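Ticket 435: Gripper opens early on place, Skiltley arm, cell 3
Component: Cluvel (motion and gripper control)
Reported by: Tomos Ruddock
Assigned to: Panagiotis Mladenović
Status: Resolved

Description

On pick and place runs the fingers start to open before the arm has stopped at the release pose. The pick is fine. It does not happen on every run. Out of 184 logged runs, 13 had the open command go out while the wrist was still moving. The cube then lands on a box flap or misses the box.

Steps to reproduce

Load the cube-to-box task with default speeds. Run it in a loop with logging on. Look for gripper_open stamped earlier than motion_done in the controller log.

Comment, Tomos Ruddock

I already swapped the gripper servo cable and recalibrated the open and closed limits. No change. I don't think it is mechanical. The servo opens when it is told to, it is just told too soon.

Comment, Panagiotis Mladenović

Agreed, the log shows the command leaving Cluvel early. Can you rerun at half speed and attach the joint traces? Please also pause one run at the release pose with the gripper closed and read me the wrist pitch from the encoder and from the planner.
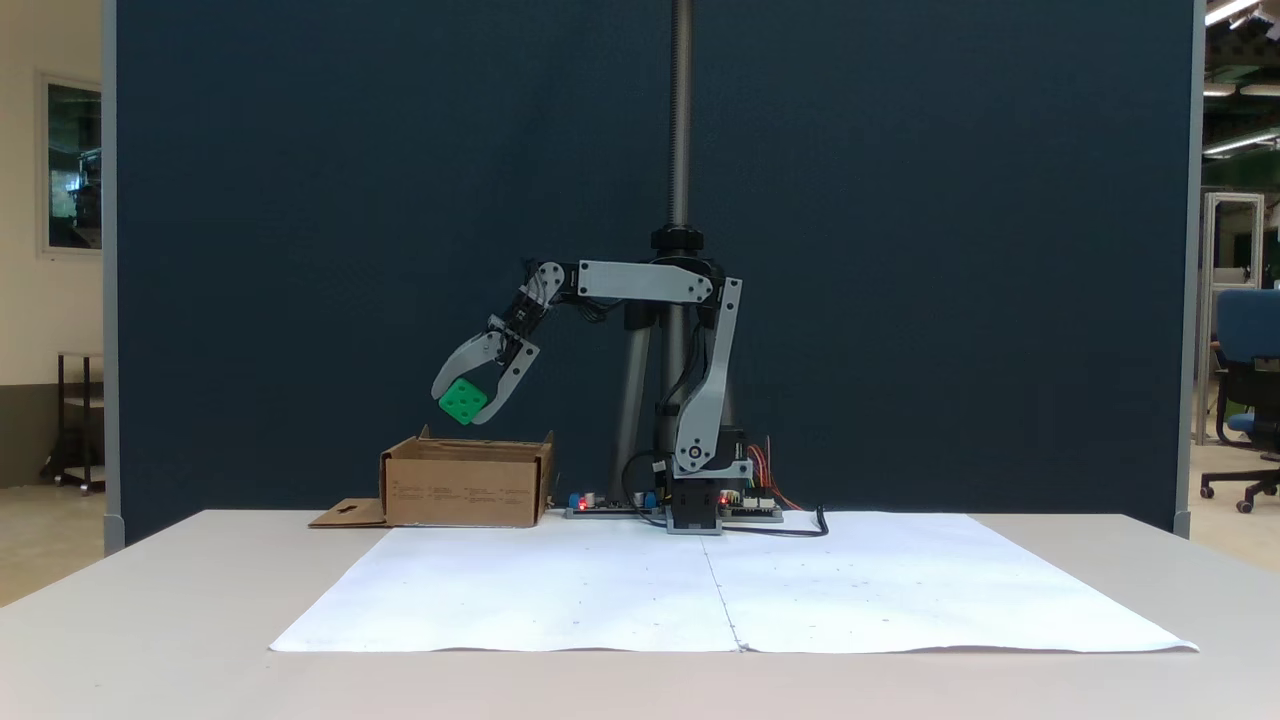

Comment, Tomos Ruddock

Half speed traces attached. Same fault, less often. With the arm paused, the encoder and the planner agree on wrist pitch, so the target pose is right and the calibration is not the cause.

One more thing from the traces. In every bad run the shoulder joint reports "in position" and then leaves the tolerance band again for a few control cycles. The wrist is still catching up at that point.

Comment, Panagiotis Mladenović

That explains it. The settle check in Cluvel latches each joint separately. Once a joint has been inside tolerance for one cycle it is marked done and never checked again. If the shoulder overshoots, it stays marked done. The wrist check has the same problem: it passes through the target on the way to its overshoot and gets latched there. When all the flags are set, motion_done_internal goes true and the task runner sends the open command. The motion_done line in the log comes from a different check, so the two stamps don't match.

Fix is on branch settle-all-joints. All joints now have to be inside tolerance in the same cycle, and stay there for 3 cycles in a row, before the flag is set. The log line now uses the same flag as the task runner.

Please pull the branch, rebuild, and restart the controller process. Restarting only the task runner will keep the old library loaded.

Comment, Tomos Ruddock

Built and restarted. Ran the full loop again at default speed, 184 runs, no early opens. The release is slightly later than before but it doesn't affect the task.

The Grgić config still has settle_mode set to per_joint. It is ignored with the new build and prints a warning at startup.

Comment, Panagiotis Mladenović

I removed settle_mode from the Grgić config and merged the branch. The Celex log viewer needs a small change to show the new flag, which I have opened as a separate ticket. Closing this one.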